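Subject: Re: [linduddale-bakers] rye starter gone sluggish
From: Aurel Iordache
Date: October 21, 2021

Hello everybody, and a special hello to the new folks from Atlow who joined this week!

> My rye starter used to double by lunch and now it barely moves.
> I feed it every morning, same flour, same jar. Should I throw
> it out and begin again? I'd hate to, it came from my aunt.
> Estrella

Oh Estrella, please don't throw it out! Mine goes back to 1980 (my mother's kitchen, a chipped crock, a whole other story) and it has sulked on me more times than I can tell you. My first guess is the weather. Our kitchens have all cooled off since September, and a starter that was happy by the window in May will drag its feet now. Move it somewhere warmer, on top of the fridge maybe, and feed it twice a day for 5 days. Use a spoonful of the old starter and plenty of fresh rye, and stir it stiff, like wet clay.

If it still smells sweet and sour, it's fine. Pink streaks or fuzz are another matter, and then I'm afraid it has to go.

When it perks up, try the big Wuker loaf again, the one with 800 grams of flour. I bake mine until it sounds hollow and then make myself wait until the next day to cut it, and I fail at that nearly every time.

Warmly,
Aurel

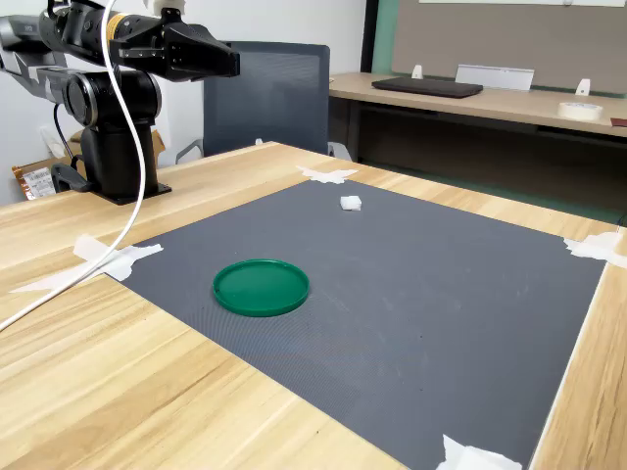 Comments

marta_k: Top of the fridge worked for me too, thank you!

Dell: How stiff is wet clay? Mine pours.

Estrella: Feeding it tonight. Will report back.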